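## 4. Fitting the wall bracket and hanging the lamp

Read this section through before you pick up a drill. The Kolteck wall lamp weighs little, but the bracket takes all the strain when the arm is pulled out to its full reach.

You will need:

- a pencil and a spirit level
- a drill with a 6 mm masonry bit
- a cross-head screwdriver
- the bag marked B (four screws, four plugs, two end caps)

**Caution:** Switch off the lighting circuit at the consumer unit and check that it is dead. Turning off the wall switch is not enough.

### 4.1 Marking the wall

1. Decide which side of the table the lamp will serve. The arm swings through 164 degrees and must not meet a shelf or door frame.
2. Measure 55 cm up from the tabletop and make a light pencil mark. This is the centre of the bracket.
3. Hold the bracket over the mark with the slotted holes at the top. Level it and mark all four holes.
4. Check for pipes and cables with a detector. If it sounds, move the bracket sideways by at least 300 mm and start again from step 2.

**Note:** On plasterboard, do not use the plugs in bag B. Use hollow-wall fixings rated for the load printed on the back of the bracket.

### 4.2 Fixing the bracket

1. Drill the four holes to a depth of 40 mm and clear out the dust.
2. Push the plugs in until they sit flush.
3. Feed the supply cable through the centre of the bracket.
4. Put in the two top screws first and leave them half a turn loose. Add the lower screws, check the level once more, then tighten all four.

Do not use a power driver for the last turns. The slots can spread and the bracket will creep.

### 4.3 Hanging the arm

1. Connect the cable as shown on the card inside the cover: brown to L, blue to N, green and yellow to earth.
2. Lower the arm onto the pin until it clicks.
3. Press the cover on and fit the end caps.
4. Screw in the bulb and restore the power.

If the arm drops by itself, turn the tension knob clockwise a quarter turn at a time.

### 4.4 Setting the height of the shade 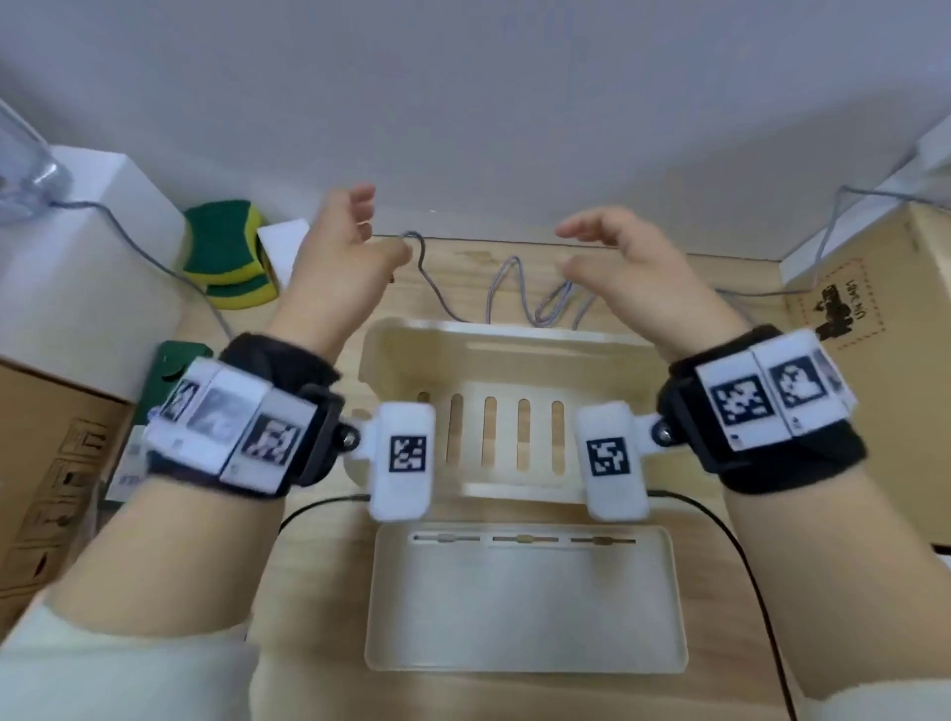 The shade should sit low enough to light the work and high enough to stay out of your eyes. Sit at the table as you normally would, switch on the lamp and raise both hands over the top with the fingers loosely curled, leaving a gap between them. A pale wooden tabletop and a white wall behind it will throw back a good deal of light, so try the low setting first. Move the shade until neither hand casts a hard shadow on the other, then lock the joint.

**Caution:** The rim of the shade can reach 95 °C with a halogen bulb. Let it cool before moving it by hand, or use an LED bulb.

### 4.5 After the first week

1. Switch off at the consumer unit, take off the cover and retighten the four bracket screws.
2. Check that the cable is not pinched where it enters the arm.
3. Wipe the joint with a dry cloth. Do not oil it.

Spare end caps are sold in pairs under the name Statari. For the table clamp, see section 5.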